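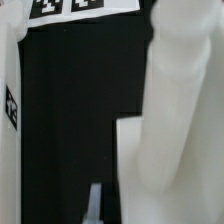 Kevin Yupanqui thinks the whole exercise is premature. In his reply to our first circular he wrote that a machine which needs a person standing by to rescue it has not done the chore, it has only moved the person, and that he would sooner fold his own tea towels. He has agreed to let us print that, and he has signed up for the household panel.

We would like more people who think as he does, and some who do not.

## Call for participants: chore trials, Firkcombe

Idus is running a set of trials on whether present two-fingered arms can carry out ordinary household and shop-floor chores to a standard that the people who normally do them would accept. The trials open in October at our test rooms in Firkcombe. This call was issued in May 2021 and replaces the earlier circular, which gave the wrong session length.

The question is narrow. We are not measuring speed against a human worker, and we are not testing whether people like having a machine in the room. We want to know, chore by chore, whether the finished work is acceptable, and if it is not, at which step it stopped being so.

### Present position

Over the past winter the arms made 947 attempts at chores from our first list. Of these, 754 ran to the end without a person stepping in. That figure says nothing about quality. A shelf can be filled to the last tin with half the labels facing the wall, and the log will still show a completed run.

Picking up a rigid object of known size is mostly dependable. Cloth, thin card, anything in a tight gap and anything that must be pressed until it clicks are not. Close work is a particular difficulty – once the fingers are near the object they hide a good part of it from a camera mounted at the wrist, and the controller has to act on what is left in view. Printed markers help the software to establish where things are. Most kitchens and stockrooms have none, so each chore on the new list will be attempted with markers and then without.

### Who we need

**Household panel.** Adults who do most of the housework in their own home. No technical knowledge is wanted. You will judge finished work against your own usual standard and note what you would redo.

**Shop-floor panel.** People with at least 2 years in stockroom, shelf-filling, packing or canteen work. Time spent as a supervisor counts only if you were also doing the job.

**Reset operators.** You will return each station to its starting layout between attempts, following a printed sheet. The work is repetitive and has to be exact. Good near vision, with glasses if needed, and the ability to stand for long periods are required. Stools are provided but some stations cannot be reached from them.

Current or former employees of Idus or of Pakzad, which supplies the arms, cannot sit on either panel. They may apply as reset operators.

### What a session involves

Panel members attend five sessions. In each you will:

- do the chore once yourself, at your own pace, while we record the steps
- inspect work left by the machine and work left by a person, without being told which is which
- mark each piece as acceptable, acceptable after correction, or to be done again
- watch one attempt from behind the screen and say when you would have stepped in

The last part comes after the marking is handed in, and marks cannot be changed afterwards. Please do not discuss them with other panel members until the trials close.

The chore list covers folding, table clearing, loading a dishwasher, facing up shelves, sorting returned stock, and closing cartons. The Ballska carton, which has a tuck flap and a side lock, is included at the request of the shop-floor panel from the first round. It has so far defeated the arm on most attempts and a fair number of people on their first.

### Terms

Panel members receive a fixed payment for each session attended, plus local travel on production of a ticket. Reset operators are employed on a fixed-term, part-time contract at the Idus technician rate. Both rates are set out in the information sheet.

Hands and forearms may be recorded while you do the chore. Faces are not recorded. You may withdraw at any point and keep payment for sessions already attended.

### How to apply

Write to the Trials Office, Idus, Firkcombe, stating which role you want and listing the chores you do in an ordinary week. A CV is needed for the reset operator posts only. Tell us about any skin allergy to washing powder or nitrile gloves.

Applicants who replied to the earlier circular need not write again unless the corrected session length affects them.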